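Forums > Moving & Storage > Packing Tips > Reusing old boxes: how far is too far?

**AgnesFjeld** wrote:
Hello everyone, and please forgive the length, I never could write a short post. We're leaving Asville for a smaller place over in Paiva, and I have been saving cardboard boxes in the garage for longer than I care to admit. My daughter-in-law thinks I should recycle the lot and buy new ones. I say a box that got here in one piece can go out again in one piece! Some of mine have been through three moves already and have gone a bit soft at the corners, but they close, and they still have my mother's handwriting on them, so I'm fond of them.

So my question is, when do you folks give up on a box? And does it matter which tape I put over the old tape?

**Jailson_Medeiros** wrote:
Welcome, Agnes, and don't let anybody rush you. I'm a saver too. My test is the bottom seam. Set the box on a table, press down inside with your flat hand, and if the seam opens up, that box is for pillows and lampshades from then on. Ragged flaps don't bother me a bit. The flaps only keep the dust out, the bottom and the corners do all the work. I've had boxes with the rim half chewed away that carried paperbacks across town just fine (small boxes, mind you, never the big ones).

As for tape, peel off the old brown stuff if it's curling. New tape on top of loose tape is only holding on to the tape, and then the whole strip lets go together when you're halfway down the porch steps. Ask me about my good skillet sometime.

**Genivaldo N.** wrote:
I'm going to disagree with Jailson, in a friendly way. Flaps matter plenty once you stack. A box with good flaps holds its shape, and one with torn flaps starts to lean in the truck, and then the one on top of it leans too. I moved my aunt in June and we lost a whole set of dessert plates that way -- bottom seams perfect, every one of them. If the rim is torn, put it on the top row or leave it home.

Also, heavy flat things go in first and low, against the wall of the box. Cutting boards, shelf pieces, picture frames. People toss them in last and they slide around.

Torn rim, curly tape, the kind we're arguing over:

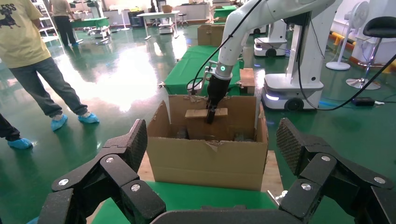
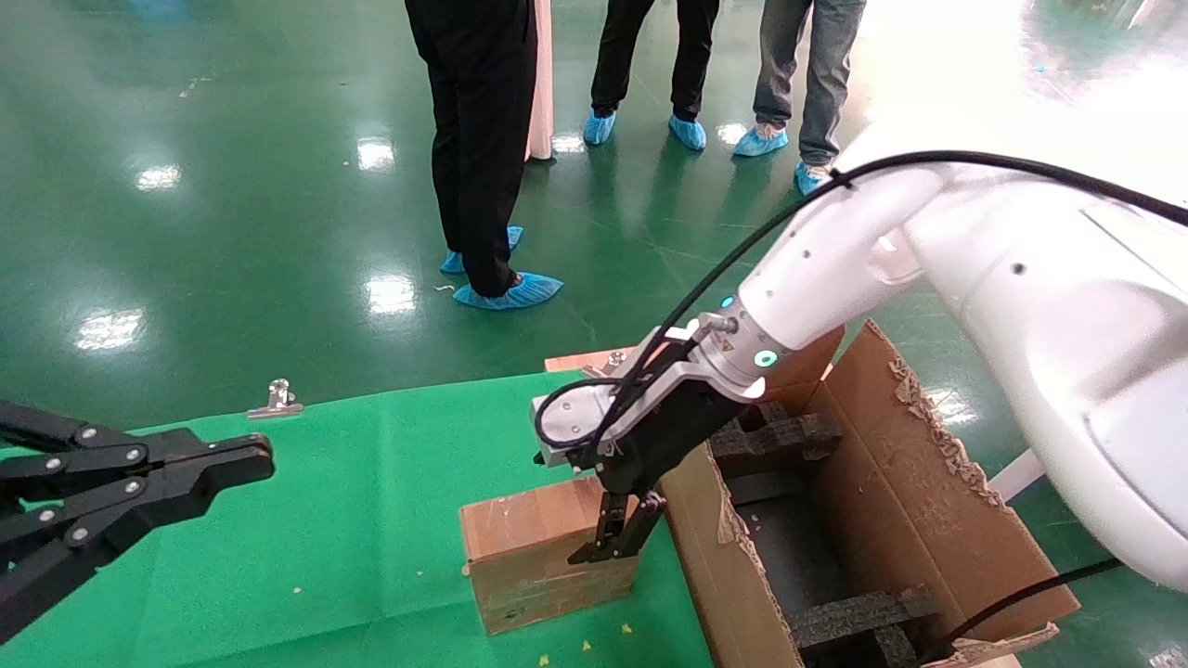

**Mal-soon Cheon** wrote:
I have to side with Genivaldo on the stacking, though I do think he's a little hard on the poor old flaps. You can fold a torn flap down inside and tape it flat against the wall, and it makes that side a good deal stiffer. I did this with all my kitchen boxes when we left Dorora and they rode two high without any trouble. Three high I wouldn't try.

Agnes, what worries me more is the garage. Cardboard drinks up damp all year and you'd never know by looking. Bring them into the house for a week before you pack, and give each one a sniff. If it smells like a cellar, your linens will too.

**AgnesFjeld** wrote:
Oh, the sniffing! I went straight out and did it, and I'm sorry to say several of them failed. The ones with my mother's writing are all right, thank goodness. I've started peeling tape tonight and my thumbnails are a disgrace. Does anyone have a trick for the bits that won't lift?

**Jailson_Medeiros** wrote:
Hair dryer on low, and go slow, or you'll take the top layer of paper along with it. And if it won't come, leave it be and run your new strip right next to it on clean cardboard. I still say flaps are overrated, Genivaldo, but I'm sorry about the plates.

Filed under: Boxes & Supplies, Downsizing, Tape

Comments (3)

Sebastião Bragança: Reading this with a roll of tape in my hand. I used to buy everything new from Plorno and now I feel a little foolish, although their wardrobe boxes with the hanging bar really are worth the money if you've got long coats.

petuniafan: Folding the torn flap inside is so simple and I never once thought of it. Thank you, Mal-soon!

Walt in the valley: Nobody has mentioned liquor store boxes. They're free, they're strong, and they've got dividers for your glasses. Go early in the day and ask nicely, ours sets them by the back door for me.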